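Call for Participants: Household Storage and Sorting Habits Study
Zivine Research Office, Surnville 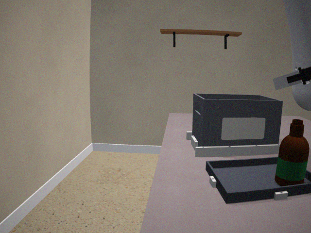 Beverley Kerslake writes that most people already know where things go in their own homes and will have trouble putting it into words, so the diary should come before the interview. The protocol has been changed accordingly, and applicants who read the earlier version should disregard the order of sessions given there.

We are recruiting adults for a study of how households sort, store and discard everyday items. The study compares what people report about their storage habits with what they record in a daily log. It does not test memory, tidiness or speed.

Who can take part

Applicants must be 18 or older, live in Surnville or Rusden, and have lived at their current address through at least one full winter. Households of any size are eligible, but only one person per household may enroll. Renters and owners are both welcome. People who pay for a cleaning or organizing service more than once a month are not eligible for this round; they may ask to be placed on the list for a later one.

We have 41 places. Places are filled in order of completed screening forms, with a share held back for single-person households, which were underrepresented in the pilot.

What is involved

Participants keep a written log for 2 weeks in December. Each entry records an item, where it was kept before use, where it was put afterward, and whether anyone else in the household moved it. A typical day produces a handful of entries. Blank days are acceptable and should be marked as blank -- do not fill them in from memory.

After the log is returned, each participant attends one interview at the Sheehan building. The interview covers kitchen storage, recycling, paper and mail, and seasonal items. It is audio recorded. Participants may skip any question.

A short follow-up form is sent by mail after the interview. It repeats a small part of the screening form, and the wording differs slightly by design.

Payment

Participants who return the log and attend the interview receive $200. Those who return the log but withdraw before the interview receive half that amount. Parking at Sheehan is validated at the front desk. Bus fare is reimbursed on presentation of a receipt.

Data

Logs are identified by number only. Names and addresses are kept separately and destroyed when payments have cleared. Audio is transcribed in-house and then deleted. Excerpts from logs may be published, with street names and family names removed.

How to apply

Request a screening form from Aurelio Prieto at the Zivine front desk, in person or by phone. Forms are also available at the Rusden branch office on weekday mornings. State whether you prefer the large-print log. Completed forms must be received by the end of November -- late forms will be held for the next round.

Posted 1 November 2020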